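Search this board Go
Home Forums Latest Members Rules

Irberg open day, anyone else go?

kettle69
Went up in September. Parcel weighing by robot, loads of applause. My nan's quicker. What's it for?

Ploltton
Bit harsh. It's got proper hands, and grey mailers are awkward things to pick up.

kettle69
So are cats. We were told 945 parcels a shift. Over what, a month?

Laiba Jafri
I asked the Gamus rep that and got a leaflet. Two of mine, parcel bench first, then the fingers close up:
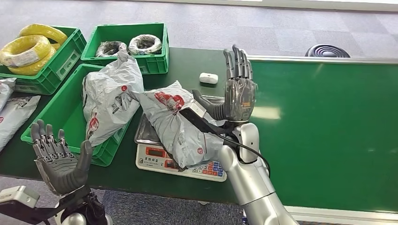
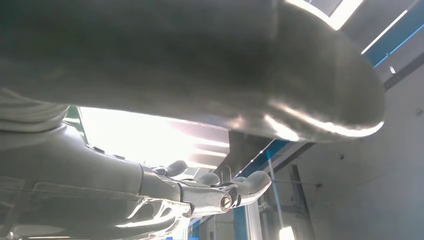 I'd want to see it left alone for a full shift with the doors shut. Ferreira had a demo like this and their site still packs by hand.

Ploltton
Ferreira's was a different machine, you can't compare them.

kettle69
Same leaflet though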